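Hastton bench diary: the arm gets a hand

Hello again! For anyone new, I'm Fanni Gulyás and I share a corner of the Hastton workshop with Alun and Ottó, where we've been putting together a robot arm in the evenings since March. It's nicknamed Bárány (that's "lamb" in Hungarian, Ottó's idea, he says it's because it follows you round the bench). This page is where the photos go, with a bit of chatter to go with them.

Most of the last month went on the gripper. The first one was far too heavy and the wrist sulked every time it had to lift anything, so Alun stripped it down and rebuilt it, and then I stripped it down again when I found I'd lost a washer inside. We're on version 6 now and I'm very fond of it. Matte black all over, a few little silver screws on show, and I can get at every one of them with the same driver, hooray! 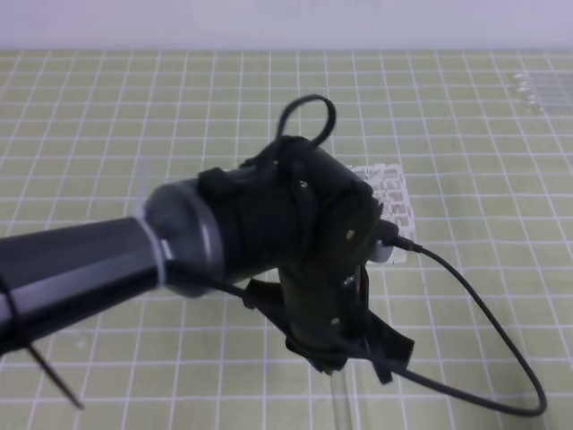
Cabling is still my least favourite job. I like to leave a generous loop so nothing tugs when the wrist turns, but leave too much and it wanders across the mat and gets in the way of whatever you're trying to pick up. Mieczysław suggested a spiral wrap, which looked lovely and was so stiff that the wrist couldn't get past 90 degrees. Off it came. If you've got a softer sort you swear by, please tell me.

The cutting mat was a good buy, by the way. The grid makes it dead easy to put things back in the same spot between tries, and it's kinder to dropped parts than the bare bench was.

Still on the list: tidy the connector end, slow down the closing speed (16 tries at that so far and I'm still not happy) and persuade Ottó to write his settings down somewhere other than his hand.

More pictures when there's something new to show. Comments are open as usual, and thanks to Gebremedhin for the box of screws!

Fanni, 19 September 2023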